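About Pladow

Most "about us" pages in our trade promise to change the way you live. We sell and refurbish work boards and benchtops, and we doubt a board has changed anyone's life. Ours hold things up while you work on them.

Ankica Janevski and Wiroj Saengthong started Pladow after 20 years of buying surfaces that were sold as stain-proof. None of them were. We still get sample packs with that word on the label, and we still put them on the bench and use them until they mark. 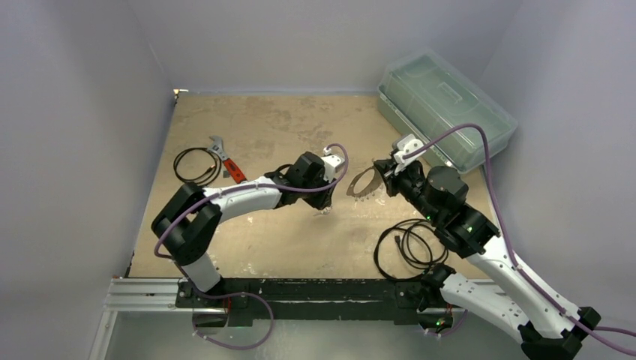
Two people run the shop in Foltholm, and three more come in when there is a big order. We keep two lines. Flillow is the plain one. Noiphan costs more, and if you ask us whether it's worth the extra, we will probably ask what you plan to do on it first. Plenty of customers go home with the cheaper board.

We don't give lifetime guarantees, having never worked out whose lifetime is meant. You can bring a board back for refinishing, and we'll tell you if we think it's a waste of your money. Scuffs and blotches usually are.
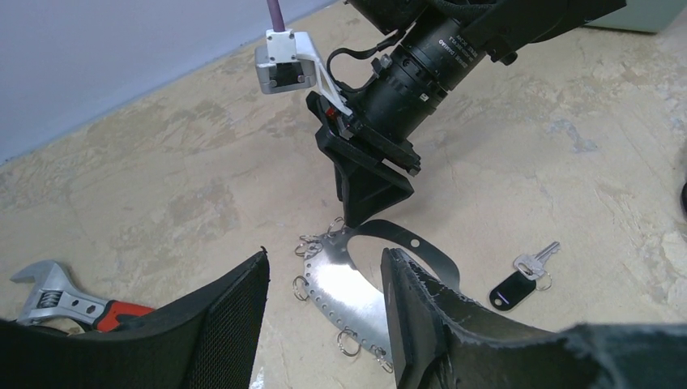

Beige work surface with stains and scuffs.

The shop is closed for the whole of May. Prices on this site were last checked in December 2023, so call before you drive over.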